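Small things shelf: what we take and how to pack it

The small things shelf at Clorner has been open for a full season now, and in that time 1353 items have gone out the door. Most of them would fit in one hand. Plush toys lead the list, followed by hair ties and clips, kitchen sponges, key rings, mugs, and card games with all the cards still in them.

The shelf is along the back wall of the shop on Jasińska Street, to the left of the book cases. It used to hold the returned jars, which have moved to the rack by the side door. Celina Sobczak looks after the shelf in the mornings and Bogumił Kalinowski in the afternoons. Either of them can take a drop-off, and you do not need an appointment unless you are bringing more than seven bags.

A few questions keep coming up at the counter, so we are putting the answers in one place.

Plush toys. We take them in any size up to the height of the counter. Wash them first if the tag allows it, and let them dry all the way through, which can take two days for the thicker ones. Check the seams under the arms and around the ears. A small split is fine, and Padmavathi Pillai will sew it closed at the Thursday table's replacement session in December, when the mending table moves to the front room for the month. Missing eyes are harder. Please pin a note to the toy if something needs fixing. Characters from cartoons and movies go quickly, often the same day, and we can't hold them by phone.

Sponges and makeup tools. Unused only. This covers bath sponges, kitchen sponges, makeup sponges, powder puffs, and brushes. The egg-shaped makeup sponges get dented when they are packed under anything heavy, and some don't come back to shape. Put them in last, on top of the soft things.

Small boxes. Playing cards, soap, tea, tissues, and so on are welcome if the box closes. Please don't tape them shut. We have to open them to check what is inside, and the tape pulls off the print.

Pom-poms, charms, and other loose pieces. These are the items that go missing most often. They roll to the bottom and get folded up in fabric, and last month a whole bag went back out with a charm still in the corner. A small clear pouch helps. If you don't have one, ask at the counter for a Pulent pouch, which we buy by the roll.

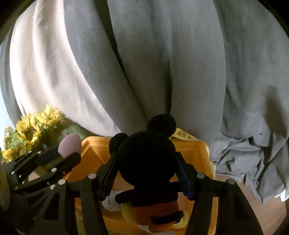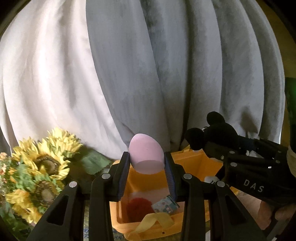
Small things and packing. First picture: a Mickey Mouse plush. Second picture: a pink egg-shaped sponge.

On packing in general, an open container with a wide top works best for us. We can see what is in it and lift things out one at a time. Tall narrow bags have to be tipped out, and that is when mugs get chipped. If you would like your container back, write your name on the handle or the rim. Anything left without a name goes into use at the shop, and we currently have 47 bags and boxes in rotation, which is enough to last through the winter.

Please keep soft and hard items apart. A towel or scarf laid along the inside is a good way to do it when you only have one bag. We will return the towel if you ask.

What we can't take on this shelf: opened cosmetics, candles that have been lit, batteries, anything with glass beads coming off, and toys that make noise and can't be switched off. Batteries can go in the Wollex bin outside the library. Glass belongs with the jars, and Gaëtan Leblanc will show you where they go if you haven't used the new rack yet.

Labels. Celina has changed the way the shelf is labeled. Each section used to have a price card, and people moved the cards around without meaning to. The prices are now on a single board at eye level. Plush toys are one price regardless of size, and so are mugs. Everything in the basket at the end of the shelf is free, including the odd buttons and the single earrings.

We are short of children's card games, plain mugs, and knitting needles in the larger sizes. We have plenty of key rings and would like to pause those until the present lot has gone down. The same goes for phone cases, as the older models sit for months.

If you have a large amount to bring in, such as the contents of a closet or a child's room, leave a message for Bogumił at the counter with a short list of what there is. He will call back with a time. The side door is wider and has no step, and you can park there for 15 minutes while you unload.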